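Ticket 2671 -- garlic mustard, Sunby trail
Opened Aug 5, 2026 by Taras Vakulenko
Status: open

Patch is back along the creek side. Pulled in March, bagged, hauled to Kaplan lot. Now new rosettes, 400 ft of trail, maybe seed from teh old bank. Mower crew went thru before we flagged it -- not great.
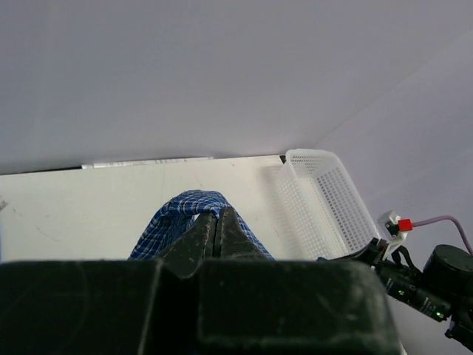
Can we just mow it again? Wait on that, second-year plants already dropped seed and the deck will spread it down trail.

Update, P. Boiko: flagged both ends. Boots brushed at gate. Need 1000 more bags, and someone to recheck the Ikadcombe side adn log it here.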